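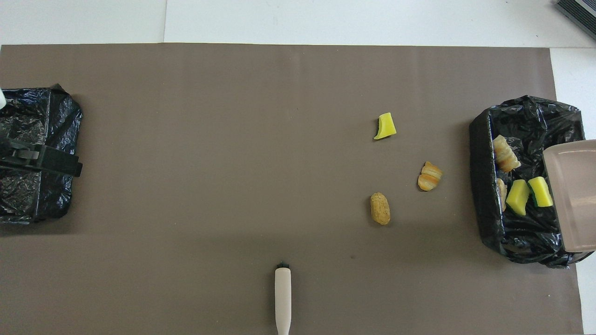 Croissants and sponges, mid-sort at the Brisville bench.

I spent most of March with my hands on the Vuredix controls, teaching the gripper to sort pretend groceries from cleaning stuff. We're up to 1,699 saved demos now - 135 of them mine! My first 50 were pretty awful (I kept squeezing way too hard), but you do get a feel for it. Sponges are easy, rolls less so. Tevelance wants 2,380 before we train again, so come take a turn if you're free after lunch.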